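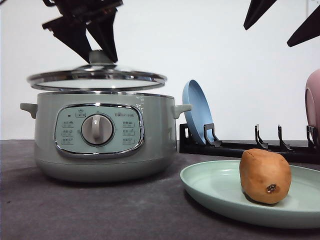
Notebook, July, Tilcombe kitchen bench

Set up the small electric pot for the lid and pot exercise. Pot goes on the dark gray table, plate beside it, dish rack along the back. Left the Trornley sheet taped inside the cupboard door.

Lid goes on last. It has to sit flat on the metal band all the way around. If one side rides up, lift by the knob and set it down again. Don't push.

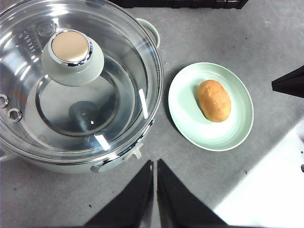

Keep the side handles clear of the plate. I moved ours over by 2 fingers' width and that was enough. Max water for a practice fill is 1000 ml. Use 200 ml if you only want to look at how the lid fogs.
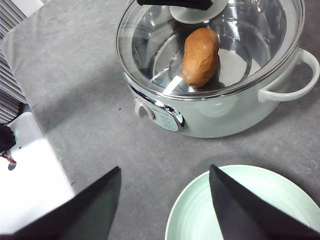 Potato-shaped item in the pot, lid on.

Glare on the glass is bad after lunch. Try the blind at 7 in the morning and compare.
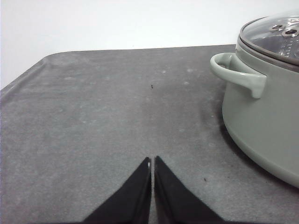
Tabletop needs a proper wipe, marks and specks all over. Damp cloth first, then the Vurnby cleaner. Ask for more cloths.

Print this page | E-mail this page

Comments

Cloths are in the drawer under the sink.

Does the Hrytsenko lid fit this pot? Ours is chipped.

No, too wide. Tried it.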